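Juteck Household Soft Goods – README

Category: Data & Downloads > Home
Posted September 2, 2021
6 comments | 80 shares

## What is in it

Juteck is a set of 2200 records on soft things people keep around the house: slippers, towels, cushion covers, bath mats. Each record has a category, a color, a surface note, a tag note and a free text field. Version 1 came out in April. After cleanup, 1918 records have every field filled in. The rest are still in the file with blanks, and you should decide for yourself whether you want them.

I would be careful with the word "complete" even for the good ones. A filled field only means somebody typed something in it.

## Slippers

Slippers take up more of the set than they deserve, and they cause most of the arguments. The category list came from Menon, where the old shop sheets had "slipper", "house shoe" and "indoor shoe" as separate entries. I have yet to see a rule that tells them apart, so version 2 puts all three under `slipper`.

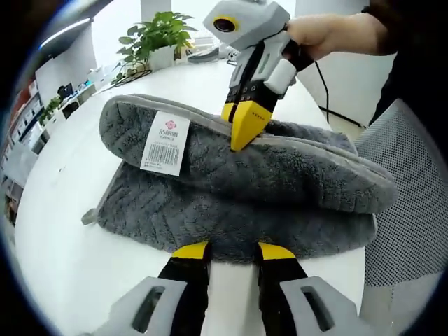 By the Indby maintainer | Filed under: Footwear, Indoor

The gray pair on the white table is a fair test of the fields. Color is "charcoal", which three labelers will write three ways. Surface is "plush, embossed", and the pattern is entered as "leaf or feather" – I don't trust anyone who is sure which. The upper one is lying sole up, so `position` is "stacked, one inverted". The tag is white with a red flower logo, red Chinese characters and a barcode, and goes in as `tag: present`.

A tag does not mean new. Version 1 had a `condition` field that was filled in from tags alone, and it was worthless. It has been dropped.

## Fields

- `category` – one word, from the list
- `color` – main color only, trim goes in `notes`
- `surface` – what it looks like, no guesses at fiber content
- `tag` – present, absent or unclear
- `position` – flat, folded, stacked, hanging, plus inverted if needed
- `notes` – free text, unchecked

## Known problems

Brorell, our spelling checker, turned "grey" into "gray" in the color column but left `notes` alone, so searches miss records. Pairs are counted as one record in most places and as two in a few of the older ones. I keep hearing this evens out. I have seen no proof that it does.

Please don't use the set to estimate what an average home owns. It can't tell you that.

6 comments – newest first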